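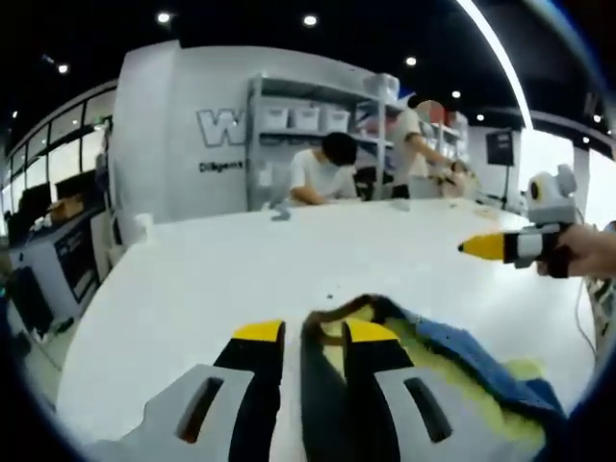

**Stikex clip-on microphone, review after one month**

I run a small YouTube channel with my friend Ezequiel Barajas. We do commentary on old game shows and reaction videos, mostly sitting on a couch. Our channel has 1,829 subscribers, so this is a review for people at our level and not for someone with a studio.

The Stikex set costs $50. You get 2 microphones, a receiver that plugs into a phone or camera, a charging cable and a pouch. The foam covers come off too easily and I have already lost one.

**Sound**

Voices are clear and a little thin. My old setup was the built-in phone mic, and viewers complained every week that they couldn't hear Ezequiel. Those comments have stopped. If you laugh loudly it clips, even on the low setting. We laugh a lot in reaction videos, so I now turn the gain down in editing for those parts.

**Battery**

I got 4 hours on a charge with both mics on. The light turns red near the end but there is no beep. On Thursday one died in the middle of a take and we had to record the whole intro again.

**Range**

Fine across a living room. We took them to a street interview with Halina Stępień, who does comedy sketches on her own channel, and the sound dropped out twice when she walked behind a parked van. She uses a Rusell set that costs more and hers didn't drop.

**Setup**

Plug in the receiver, hold the button on each mic, wait for the green light. My phone needed the case taken off before the plug would go all the way in. The manual is one folded sheet with very small print.

**What I don't like**

- The clip is weak on thick sweaters.
- Both voices go onto one track unless you change a setting, and the manual doesn't mention it.
- The mute button is right where you grab the mic to put it on.

I would buy it again at this price. If you film outdoors most of the time, look at the Rusell or save up for something else.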